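# Looking after an arcade stick at home

Okay, so after the last local meet-up I had four different people ask how I keep my old fight stick feeling so crisp, and I love this stuff, so you're all getting the long version!

First up, unplug it and pop the bottom panel off. Keep the screws in a muffin tray, one cup per corner. Blow the dust out with a hand bulb (the canned air is fine too, just keep it upright) and wipe the inside with a barely damp microfibre cloth.

Grease is where most people go overboard. A dab the size of a match head on the pivot is plenty. I've used Skiklow for years and a tub still looks full. Keep it well away from the microswitches.
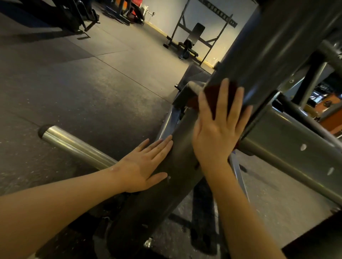

Buttons next. Press the tabs in, push them out from behind, and wash only the plastic plungers in warm water with a drop of dish soap. Leave them overnight on a tea towel. Märta Berge swears by rice, but I was picking grains out of mine until July, so no thanks.

If diagonals are still dodgy in training mode, swap the switches. Label each wire with masking tape and a colour before you pull anything!

Sticky residue on the artwork cover comes off with eucalyptus oil. Test a corner first.

Joar Åberg stores his on its side in a pillowcase, which works a treat for keeping cat hair out.

Updated May 2022: fixed the bit about the tabs.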